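Setting Up a Group Meditation Session at a Youth Camp

Choose a room that seats every participant with an arm's length between cushions. A group of 40 needs the main hall; smaller groups can use a classroom. Close the windows on the road side before anyone sits down.

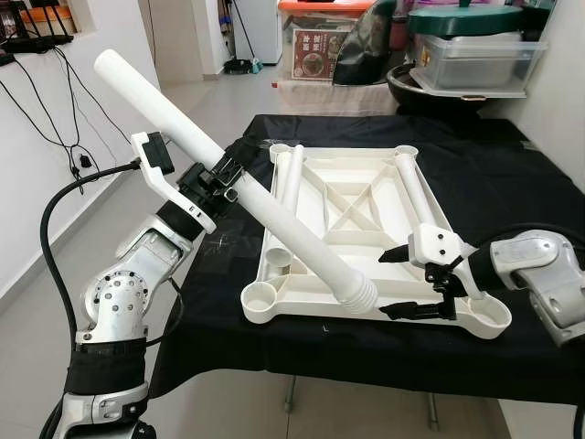

Set the cushions in straight rows facing the instructor. Leave a center aisle wide enough for late arrivals. Children under ten sit in front, with one adult at the end of each row.

Load the recorded instructions onto the player and test the volume from the back row. Keep the first sitting short — older students can stay for a second one.
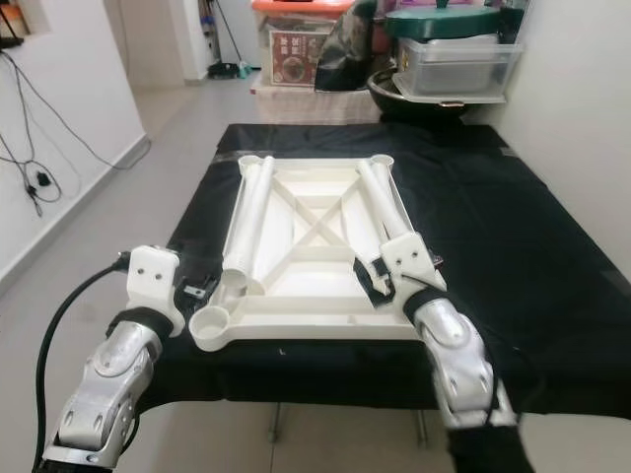 Clem Gilchrist
Program Coordinator, Carnow Youth Camp

Ring the bell once to begin and twice to end. Allow time for stretching before the reading. Stack the cushions by size and return the player to the office.

Updated April 10, 2021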